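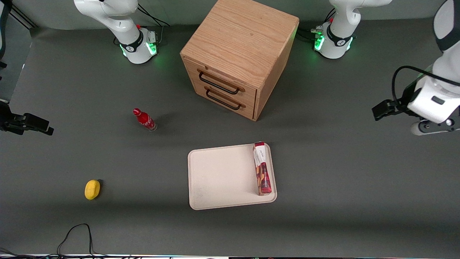 Shuttlecock

A shuttlecock, also called a shuttle or birdie, is the projectile used in the sport of badminton. It has an open cone shape, formed by feathers or by a plastic skirt set into a rounded base. The cone creates a large amount of drag, so a shuttlecock slows down much more quickly than a ball hit at the same speed. It also turns itself around in flight so that the base always leads.

Construction

A standard feather shuttlecock has 16 overlapping feathers, usually goose or duck, fixed into a cork base covered with thin leather. The feathers are tied together with thread in two rings, and the thread is coated with glue. All the feathers in one shuttlecock are taken from the same wing side of the bird. Feathers from the left and right wings curve in opposite directions, and a mix of the two would make the shuttlecock wobble.

Goose feathers are generally stronger and more even than duck feathers and cost more. Cheaper models may use a composite base made of pressed cork pieces or synthetic foam in place of solid natural cork.

Synthetic shuttlecocks have a molded skirt, most often nylon. The base may be cork or foam. They last much longer than feather ones and are common in schools, casual clubs and outdoor play. A third type, sometimes called a hybrid, joins natural feather vanes to plastic or carbon stems.

Weight and size

Under the rules of badminton, a feather shuttlecock weighs between 4.74 and 5.50 grams. The feathers are all the same length, between 62 and 70 millimeters measured from the tip to the top of the base. The base is 25 to 28 millimeters across, and the tips of the feathers form a circle 58 to 68 millimeters across. Synthetic models are allowed a margin of up to 10 percent from these figures.

Flight

Because the base is much heavier than the skirt, the center of mass sits close to the front. After a hit, the shuttlecock flips over and settles with the base forward. Feather models also spin around their long axis because of the way the feathers overlap.

The path of a high shot is not a regular curve. The shuttlecock rises at a steady angle, loses speed near the top and then drops steeply. A nylon skirt tends to fold inward on a hard smash, and many players say that it leaves the racket faster and drops less sharply at the end.

Speed rating

Air is thinner at high altitude and in warm halls, so a shuttlecock travels farther there. Makers sell feather models in several speeds to allow for this, commonly numbered from 75 to 79, with the higher numbers being faster. Nylon models are often marked with a colored band on the base: green for slow, blue for medium and red for fast.

To test speed, a player stands at the back boundary line and hits the shuttlecock with a full underhand stroke, at an upward angle and parallel to the sidelines. One of correct speed lands between 530 and 990 millimeters short of the opposite back boundary line. Players sometimes bend the tips of the feathers in or out to change the speed, a practice known as tipping.

Care and storage

Feathers become brittle in dry air. Some players steam a tube of shuttlecocks for a short time before use, then leave it to rest so that the base does not stay damp. Tubes are usually kept away from heaters and direct sunlight. Even with care, a feather shuttlecock may last only a few rallies in a hard-hitting match, and it is replaced when broken feathers affect its flight. Worn ones are often kept for practice.

See also

Badminton racket
Battledore and shuttlecock
Jianzi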